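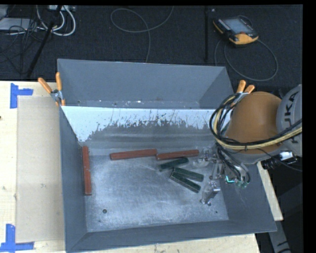 Hi Grumum support, my supporting actor rankings have gone haywire and I'm hoping somebody can look at my account. I keep a list of every supporting performance I've ever watched, 1284 of them so far, all rated and sorted by year. Every film gets a color tag too, reddish-brown for a rewatch and dark green for a first viewing, the same two colors as the blocks in the gray bin, and those tags are the first thing that went wrong. After the update on 18th March all my green tags turned into rewatches, and then the order inside each year got scrambled.

What I've tried so far: logging out and back in, clearing the cache, a different browser, and the phone app. Same mess everywhere. I also exported the list to a spreadsheet and the export stops dead at row 1000, which is a bit scary when you've got nine years of opinions in there!

It isn't random either. The performances with a written review are all fine. The ones with only a star rating — mostly the older stuff, the character actors in courtroom dramas and so on — have dropped to the bottom of their year. I had a butler with maybe four lines sitting at number two for his year (I stand by it) and now he's under a guy I gave one star.

Account name is hadiza_onyeka, list is called "Second Billing."

Reply from Somkiat Nakpan, Grumum support
Hi Hadiza, thanks for all the detail. Could you open one of the scrambled years, switch the sort from "My rank" to "Date added" and back again, then tell me if the order changes? Please don't drag anything by hand yet, as that saves over the old order. The export limit is a separate thing and I've raised it to 2000 for your account.

Update from me
Okay, did that. Switching the sort fixed the year I tried, butler back at number two, hooray! Then I refreshed the page and he sank again. The new export does have everything in it, so thank you, I've saved two copies.

One more thing I noticed. I follow Yakubu Nwankwo's lead actress list and he has the same problem, but only with 49 entries, and he says all of those were brought over from his old Vatlow account. Mine came from Vatlow as well, way back. Could that be it?

Reply from Somkiat Nakpan
Yes, that helps a lot. Imported ratings without a review are losing their rank number when the page reloads. Your ranks are still stored on our side. I've passed this to Abimbola Dauda, who looks after imports, and she will restore both lists from the backup made before the update. The color tags come back with it.

Update from me
Years are back in order and the green tags are green again. I checked the whole list last night and the only one off was a tie between two brothers in the same western, which I've fixed myself. You can close this one.

Status: Resolved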